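Week 6: When the fetching gets automated

Reading before class: the Boltville case, pages 1 to 20

Last week we looked at big lines, where a robot does one thing all day long. This week is my favorite part of the course, because we get to small stuff! Supply drawers, stock shelves, the cabinet that everyone in the office opens and no one refills.

Start with the Boltville numbers. Before the change, staff at the Lindemann parts office logged 1,729 trips to the supply room in April. A year later, with an arm handling the small items, the log for the same month showed 1,179. Look at who stopped walking (mostly the two front desk clerks) and what they did with the time. One moved to customer calls, and the other took over planning the restock and loves it.

Drawers are a wonderful problem, by the way. A person hooks a finger on a handle and pulls while talking to somebody else. A robot hand has to find that handle, get its fingertips near it and pull straight.
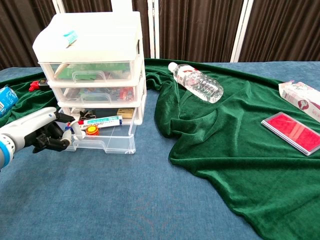
Fig. 2. Robotic hand at the bottom drawer of a three-drawer unit. The drawer is partly open, with a whiteboard marker and a binder clip inside.

Now think about the people around a setup like this one. Somebody decides what goes in which drawer. Somebody has to notice when the markers run out. At Boltville these chores had never been in a job description, and the clerks asked for them to be written in, with training hours. They got both, and I think it's the best page in the case.

For discussion:
Which small jobs at your own workplace would you gladly hand over?
Which would you miss? (Several clerks missed the chat in the supply room.)
Who should be asked before the drawers get rearranged?

Bring one page of notes on a storage spot you use yourself. Sketches welcome, messy ones too!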